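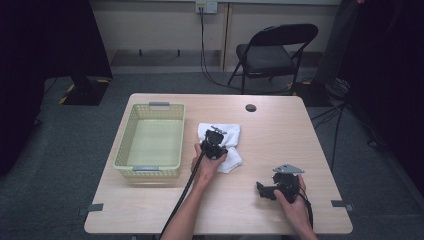

**tareck_lane** — Monday night laundry folks, I need to gush about baskets for a minute. I finally swapped my old solid tub for one of those plastic ones with holes all over, and I'm a convert! Mine is the same pale yellow kind with a gray handle at each short end, and it sits on a table next to a crumpled white cloth without hogging all the folding space. I do towels on one side, basket on the left, and it goes so fast now.

**Roltum60** — Ok but do the handles hold up? I had one where the grip popped off on the stairs with a full load of jeans in it. Socks everywhere.

**tareck_lane** — So far so good! I push down on the ends before I lift, just to check they're seated. The grip is a wide rounded bar, so it doesn't dig into your fingers like a bare rim does.
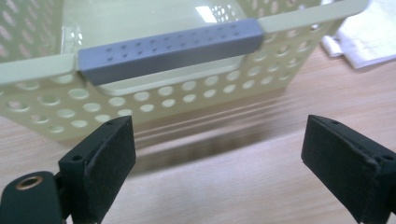

The little dimples along the top help too, my hands are usually covered in lotion by evening and I haven't dropped it yet.

**Lizelle Le Roux** — Going to disagree on the holes. Baby socks and hair ties poke through, and then they snag when you pull them out. I went back to a solid tub in November and I'm much happier.

**Roltum60** — Line the bottom with a pillowcase?

**Lizelle Le Roux** — Then I've got a tub with extra steps, lol.

**vanags_853** — Team holes here. Damp swimsuits in a solid tub overnight = swamp smell. Also you can rinse the whole thing in the shower and it drains by itself!

**tareck_lane** — YES, the rinsing! I use mine for muddy garden stuff too. Lizelle, would a mesh bag for the tiny things work?

**Lizelle Le Roux** — Maybe. I own three and can't find any of them.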